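Speaker notes - "Dusting, top to bottom"
Jodcombe hall, housekeeping morning. Madhu Rathore introduces me, then straight in.

Say hello. Thank Madhu for the kettle. Ask for a show of hands: who dusted something this week? Who used an old sock? (I always get a few socks. Be nice about the socks.)

Start with the bookcase story. When I moved to Altby I had 962 books and one yellow cloth, and I spent a whole afternoon pushing grey fluff from one shelf to the next and then sneezing it back again. Pause for the laugh. If there isn't one, carry on to the lampshade.

Where dust goes
Tops of door frames. Skirting boards. The back of the telly - that one always gets a groan. Mention Bimla Mathur's picture rails, she said I could. Slats of blinds too, and the bit of the radiator you only see when you've dropped a pen down there.

Order of work
High things first, floor last. I know everyone knows this, and I still catch myself hoovering first! Go slowly along a shelf, one long pass, lift at the end, don't flick. Take ornaments off if you can bear to. Iulian Pascu will ask about chandeliers again, so have the answer ready: switch off, let it cool, one arm at a time, and no, I won't come round and do it.

Feather, cloth or chenille
Hold up the feather one. Pretty, and I've never got on with it. Then the cloth, which I like slightly damp for wood that can take it and dry for everything else. Then chenille, which is what I reach for most days now. The soft fingers get in between things, so I can do round the clock and the photo frames without shifting the lot. It's hopeless on anything sticky - kitchen cupboard tops need soapy water, sorry.

Looking after it
Shake it outdoors, downwind (learnt that one on the back step in October). Wash in warm water with a drop of washing-up liquid, rinse till it runs clear, squeeze gently. No fabric softener. Hang it up by the handle to dry and don't put it away damp or it'll smell of pond. Check the label first, some heads don't like hot water. I do mine every 7 or 8 outings, more if I've been up on the wardrobe.

Next slide, leave it up while the dusters go round the room. Ask people to run the strands through their fingers and say what they think. 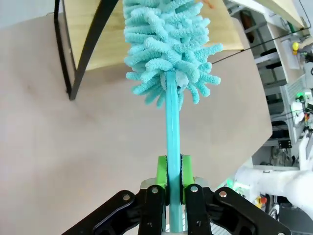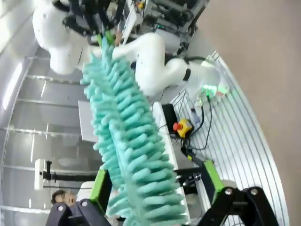

Both slides: the turquoise chenille duster, with its soft, finger-like strands.

Then questions. If it goes quiet, ask Delia Rivadeneira how she does her stairs - she starts at the top with a paintbrush for the corners, and it's really very good. Finish by half past so they can get the chairs back. Collect the dusters in before tea!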